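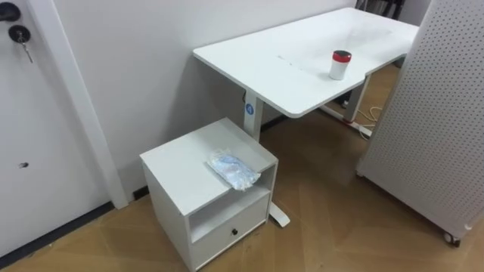

1/12

New desk is in its corner! White desk, white wall, white door, white cabinet. I swear I didn't plan it that way, I just kept saying "the white one, please" at every store until the room was done.

2/12

It's a sit-stand, from Driva. I went back and forth on this since February. My old table was fine for paying bills and terrible for anything longer than paying bills, and my back had been sending me messages.

3/12

For anyone asking about the top: it comes in two halves and there's a seam across the middle. You can see it if you look for it. I thought it would drive me nuts. So far I only notice it when I'm writing on a single sheet of paper, and then I slide a magazine under the sheet and get on with my life.

4/12

The rounded corners I love. My hip has met every corner of the old table personally.

5/12

The little cabinet by the left leg is really a bedside one (Atinga, the smallest they make). I paid 30 bucks for it secondhand and it spent a year next to my bed holding one book and a lot of receipts. It tucks in next to the leg like it was cut for the spot. Printer paper and chargers are going in there, receipts are going in the trash.

6/12

One thing to check before you copy me: if you put a cabinet beside a desk that moves, run the desk all the way down first and see what it does. Mine stops at a height I can live with. Do this BEFORE you fill the cabinet, ask me how I know.

7/12

Pegboard! It's the tall one from Boleseo and I'm so excited about it. The plan is headphones, scissors, tape, and a small shelf for the plant I keep moving around the apartment. I ordered a bag of 100 hooks, which is too many hooks, so if you live near me you're getting hooks.

8/12

Yes, I know about the cables on the floor. They're on the list. I want them up under the desktop in a tray, but I'm waiting until I've settled on where the lamp goes, otherwise I'll be doing it twice.

9/12

The only thing I've let onto the desktop so far is the small white one with the red lid. Somehow it makes the whole corner look finished? I might stop there. (I will not stop there.)

10/12

Total for the desk was 254 with the discount code, delivery included. They brought it to the door and after that it was me, a hex key and two podcasts.

11/12

Also I finally get to shut a door when I'm working. The last place was one big room and I took every call facing the fridge.

12/12

Next up is a chair. If you have one you like that isn't huge, tell me, I have 6 tabs open and they've all started to look the same. Bonus points if it comes in white, obviously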